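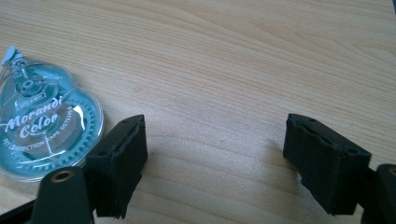

Valentin Radu would rather people walked past the work twice before they stopped to look at it. The walls along the Flarkport ferry road are seen mostly from buses and bicycles, he says, and a picture that gives up everything at first glance is finished by the second week.

Radu is one of three artists in Slow Letters, a public lettering and mural project opening this May in Flarkport. The project is presented by Calvo, the artist-run gallery on Net Street, and includes an indoor exhibition of sketches, color tests and full-size paper patterns. Both the walls and the exhibition are free to visit.

The other artists are Ionuț Bălan and Randi Holmgren. Bălan trained as a sign painter and works with a brush and mahlstick. Holmgren makes large stencils from stitched cloth and has shown mostly in schools and libraries. Radu paints freehand from a lift. They have not worked together before.

Slow Letters covers eight walls between the ferry landing and the old grain office. Each wall carries one sentence or part of a sentence supplied by people who live or work on the route. Calvo received 2567 submissions over the winter through drop boxes in shops, the clinic and the ferry waiting room. The artists read all of them and agreed on a shortlist of 30, which was then posted in the gallery window for comment. 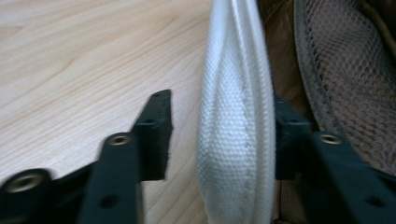

Tabletop with fabric. Courtesy of Calvo.

Some of the chosen lines are practical. One is a note about when the tide covers the steps. Another is a recipe with the last line missing. The longest runs over two buildings and has to be read on foot, starting from the landing side. Spelling has been left as it was written on the cards.

"We had a lot of advice to pick the poetic ones," said Tirta Raju, curator of the project. "There were some very good poems, and a few of them are going up. But the cards I kept going back to were the ones where somebody was telling somebody else what to do with a key."

The exhibition at Calvo fills both rooms. The front room holds the shortlisted cards and the artists' sketches. In the back room, Holmgren's cloth stencils hang from rails at the height they will be used on the wall. A sound piece by Iulian Voicu, made from recordings of residents reading their own cards, plays in the hallway.

Wall painting begins the same week as the exhibition opening and depends on the weather. Visitors are welcome to watch from the sidewalk across the street. The grain office wall will be painted last, after repairs to the brick are complete.

Opening reception: 6 p.m. to 8 p.m. at Calvo, with a walk along the route led by Raju at 7 p.m. The walk is step-free except for the section at the landing, and an alternate path will be marked.

Slow Letters is supported by Zatix, which donated the paint, and Fusier, which is providing the lifts. A printed map of the walls is available at the gallery and at the ferry ticket window.

Press contact: Tirta Raju, Calvo, Flarkport. Studio visits with the artists can be arranged on request.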